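FILVILLE, 4 de junho de 2018 - A Câmara Municipal de Filville aprovou ontem à noite a nova orgânica do executivo, que reduz o número de pelouros, muda o nome a quase todos os que sobram e deixa por resolver a questão do estacionamento junto ao mercado, que não fazia parte da ordem de trabalhos mas ocupou boa parte dela.

A nova estrutura entra em vigor no início do próximo mês e passa a contar com 7 pelouros. A anterior tinha sido desenhada para um concelho que, na altura, esperava crescer bastante mais do que cresceu. O documento aprovado reconhece isso numa nota de rodapé, em corpo pequeno, na penúltima página.

Com a remodelação, o antigo Pelouro do Desenvolvimento Integrado e das Dinâmicas Territoriais passa a chamar-se Pelouro das Obras. O Pelouro da Proximidade Cidadã passa a Atendimento. O Pelouro da Inovação, que durante dois mandatos partilhou uma impressora com o da Cultura, é extinto, e a impressora fica com a Cultura. As competências de inovação transitam para o gabinete da presidência, onde se juntam às de protocolo, às de geminações e às relativas ao relógio da torre.

O relógio da torre continua atrasado.

A proposta foi aprovada por maioria, com a abstenção da bancada independente, que declarou concordar com o conteúdo, discordar do momento e reservar a sua posição quanto ao tipo de letra. A oposição votou contra o artigo relativo às nomeações e a favor de todos os outros, incluindo, por lapso, um que já tinha sido retirado. A mesa aceitou a correção e a ata refletirá as duas coisas.

O executivo agradece a todas as forças políticas o espírito construtivo demonstrado ao longo da sessão, que começou com 15 minutos de atraso por falta de quórum e terminou já depois de fechado o café em frente.

O que muda para os munícipes

Na maior parte dos casos, muda a porta. O atendimento do urbanismo desce para o rés do chão do edifício dos Paços do Concelho, e as licenças de esplanada, que até aqui eram tratadas no segundo andar às terças e no anexo nos restantes dias, passam a ser tratadas sempre no mesmo sítio. A Câmara tem consciência de que se trata de uma rutura com a tradição e pede alguma paciência durante o período de adaptação.

Os requerimentos já entregues mantêm a validade e não precisam de ser repetidos. Os requerimentos entregues ao pelouro extinto serão reencaminhados. Quem tiver entregado requerimentos a pelouros que nunca existiram, situação que os serviços detetaram com alguma frequência desde fevereiro, será contactado por carta.

A freguesia de Tomeo passa a dispor de um balcão próprio, aberto de manhã, na antiga sede da junta. O balcão tratará de certidões, águas, taxas de feira e queixas sobre ruído. As queixas sobre o balcão deverão ser apresentadas em Filville.

Os números de telefone não mudam. A música de espera também não, apesar de ter sido esse o assunto mais referido na consulta pública.

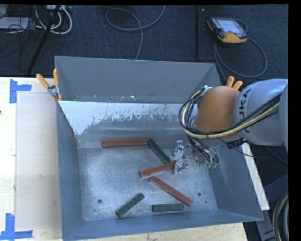
A consulta decorreu durante a primavera e recebeu 3,000 contributos escritos, o que constitui um recorde para o concelho e uma surpresa para os serviços, que tinham reservado para o efeito uma única pasta. Muitos dos contributos incidiam sobre a reorganização propriamente dita. Os restantes tratavam da música de espera, dos pombos, da rotunda de acesso à estrada de Fultano e de uma oliveira que, segundo vários munícipes, estava melhor onde estava.

O relatório da consulta fica disponível na página da Câmara, na secção Documentos, depois Participação, depois Arquivo, depois Em Curso. Uma versão em papel pode ser consultada na biblioteca municipal.

Nomeações

Os titulares dos novos pelouros tomam posse em cerimónia pública no salão nobre. Todos pertencem ao executivo atual, e 2 deles mantêm exatamente as funções que já tinham, embora com designações que, no entender da presidência, cabem finalmente num cartão de visita.

A pasta das Finanças permanece onde estava. O executivo considera que a continuidade nesta área transmite confiança aos fornecedores, alguns dos quais já fizeram saber que a confiança seria também reforçada pelo pagamento das faturas em aberto. O plano de regularização será presente à próxima reunião ordinária.

A pasta do Ambiente passa a incluir os espaços verdes, que até agora dependiam das Obras, e perde os cemitérios, que passam para o Atendimento. A escolha suscitou algumas observações durante o debate. A Câmara esclarece que se trata de uma decisão de natureza estritamente administrativa.

Quanto à Cultura, recebe o Desporto, a Juventude e as Festas do Concelho, e será a única pasta com agenda preenchida até ao fim do verão. O programa das festas será anunciado em comunicado próprio, depois de esclarecido se o palco alugado no ano passado chegou a ser devolvido.

Estudo preparatório

A nova orgânica teve por base um diagnóstico encomendado à consultora McAlister, que passou várias semanas nos serviços municipais a perguntar às pessoas o que faziam. O relatório final recomenda menos níveis de decisão, circuitos de assinatura mais curtos e a eliminação de um carimbo cuja finalidade não foi possível apurar. O carimbo foi recolhido. Dois serviços já pediram a sua devolução.

Uma das conclusões mais comentadas diz respeito ao percurso de um pedido simples de ocupação da via pública, que passava por cinco secretárias e regressava à primeira antes de ser deferido. No novo modelo, o pedido passa por duas. A primeira secretária foi informada e reagiu bem.

O diagnóstico recomendava ainda a fusão dos dois armazéns municipais. O executivo optou por não seguir esta recomendação no imediato, dado que os inventários dos dois armazéns não coincidem entre si nem, em certos pontos, consigo próprios. A matéria será reavaliada no final do ano.

Relações com os concelhos vizinhos

A Câmara Municipal de Filville informou previamente o município de Fultano das alterações, no quadro do acordo intermunicipal de transportes. Fultano respondeu com votos de sucesso e com uma pergunta sobre o calendário das obras na rotunda. A pergunta foi encaminhada para o Pelouro das Obras, que a recebeu ainda sob a designação anterior e a devolveu, para atualização.

As carreiras entre os dois concelhos não sofrem alterações. A paragem provisória junto ao mercado, instalada há vários anos, mantém-se provisória.

Próximos passos

O regulamento será publicado em edital e afixado nos locais de estilo, incluindo a vitrina da praça, logo que apareça a chave. Segue-se a atualização da sinalética interior, do papel timbrado e das placas das portas. O papel timbrado antigo será usado até ao fim, com a designação anterior riscada à mão, medida que o executivo inscreve na sua política de contenção.

A assembleia municipal apreciará o mapa de pessoal na sessão seguinte. Não está prevista qualquer redução de postos de trabalho. Estão previstas mudanças de sala, que segundo a experiência de reorganizações passadas costumam ser discutidas com mais empenho.

O estacionamento junto ao mercado será objeto de uma reunião própria, aberta ao público, em data a anunciar. Recomenda-se aos interessados que venham a pé.

Sobre a Câmara Municipal de Filville

A Câmara Municipal de Filville é o órgão executivo do município e tem sede nos Paços do Concelho, na praça principal. Reúne em sessão pública duas vezes por mês, com transmissão em direto sempre que a ligação o permite.

Contactos para a imprensa

Gabinete de Comunicação da Câmara Municipal de Filville
Paços do Concelho, segundo andar (até à mudança), rés do chão (depois da mudança)
Os pedidos de entrevista devem ser feitos por escrito e indicar o pelouro pretendido, na designação nova ou na antiga.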